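When the finger does not let go: a fault at Revetti
4 July 2025

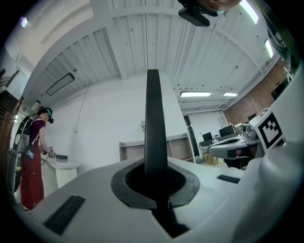

A hand-held gripper in use at the white counter, with the wearer in headset and backpack frame. In front, the black finger and rubber collar of a second gripper.

Rozália Kratochvíl looks after the hand-held grippers at Revetti, where operators wearing headsets carry out small handling tasks and the recordings are later used to program robot arms. In October one of the grippers stayed closed after its trigger had been released. The operator's thumb was between the fingers.

"It was a bruise," Kratochvíl says. "The closing force is limited and the limit held. What did not hold was the release."

The operator could not see the trigger while looking through the headset display and took several seconds to understand that the tool was not responding. A colleague pulled the battery lead from the backpack. The fingers then opened by hand.

Revetti first suspected the software. The log showed the trigger returning to zero and an open command going out 8 milliseconds later, as it should. The motor drew current, but the position reading did not change. Kratochvíl says that this moved the search to the mechanical side within the first morning.

The cause was the rubber collar at the base of the finger. It keeps dust and swarf out of the housing and has to flex each time the finger moves. On the failed unit the inner lip had rolled under and wedged between the finger and the edge of the opening. The motor reached its current limit before it could free it.

"The limit is there to protect the hand," she says. "It applies in both directions. We had set it for closing and copied the value across for opening. I signed that off."

The collars came from Gismont, which had supplied two batches. Zdislava Jelínek, who carried out the tests, cycled 24 collars from the second batch on a bench rig. She found the same rolled lip on 8 of them. The earliest appeared at 461 cycles.

"An operator can do that many in one shift," Jelínek says. "The lip was slightly thinner than on the first batch. It was inside the drawing tolerance, so I would not call it a supplier error. The tolerance was ours."

None of the first-batch collars failed in the same test. Jelínek would not draw much from that. She had only a few left, and most had already been worn in.

Three changes followed. The collar now has a stiffer lip with a small bead on the inner edge. The opening current limit has been raised separately from the closing one. If the position does not change after an open command, the tool cuts motor power and sounds a tone in the headset.

The third change caused a problem of its own. In the first week the tone went off whenever an operator held a stiff object that sprang back slowly, and people began to ignore it. The delay was lengthened and the check now compares position with current.

Kratochvíl had also asked for a release pull on the gripper body, so that the wearer would not depend on somebody else reaching the backpack. The drawings are with Vlček, the workshop that makes the housings. Until the parts arrive, a second person must stay within reach during every session.

Asked whether the collars are still inspected, she says they are checked before each session with the finger fully open and fully closed. "You run a fingertip round the lip. It takes less time than filling in the sheet."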